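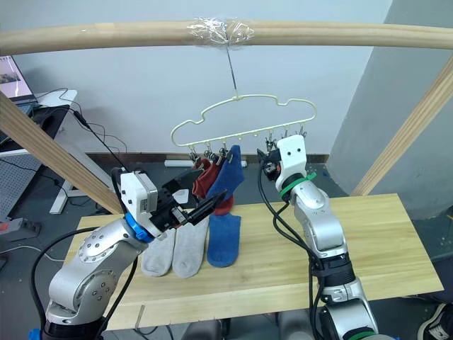
Photo: Nandi Motaung

Tirnedville declares an amnesty on odd socks

TIRNEDVILLE, 12th March – The town that cannot agree on a parking plan, a bypass or the proper color for the library door has found something everyone can get behind. It wants its socks back.

The Tirnedville Sock Exchange opens Saturday in the old shoe store on Fanton Street, and anyone with a single sock and a little hope is welcome to bring it in. Socks go up on lines by color. If you spot the partner of one you have at home, you take it. If you don't, you leave yours and go get lunch.

The idea came from Witold Duda, who ran the Kaczmarczyk laundromat for 11 years and never threw out anything left in a dryer. When he sold the business last May, the new owners got the machines and Duda got the socks, which have been living in his garage ever since. There are 109 of them. His wife would like it known that she had other plans for the garage.

"People think the dryer eats them," Duda said. "I've had the backs off those dryers. It's lint and nickels in there."

His own theory is that most missing socks never leave the house. They go into fitted sheets and pant legs, and they stay there until the other one has been thrown away. He has explained this to a good many customers over the years – few of them thanked him.

Bogdan Domański, who owns the empty store and is letting the exchange have it for three weekends, has set only one condition. Everything has to be washed first. He repeated this twice by phone and once more in a voicemail.

Dandstead, eight miles up the road, held a similar swap two years ago and still brings it up. Organizers there took in 300 socks and sent 11 home with a match, a result the Dandstead newsletter called "a triumph." Tirnedville hopes to do better, and Duda has told friends he would like to see 1,000 socks through the door, a figure that would require some households to be more forthcoming than they have been so far.

Whatever is left at the end goes to Emiliano Nieto, who teaches puppet making at the middle school and says he isn't picky about color.

The exchange runs 10 a.m. to 3 p.m. Saturdays and Sundays. Admission is free. Gloves and mittens will be turned away – Duda says that is a separate problem.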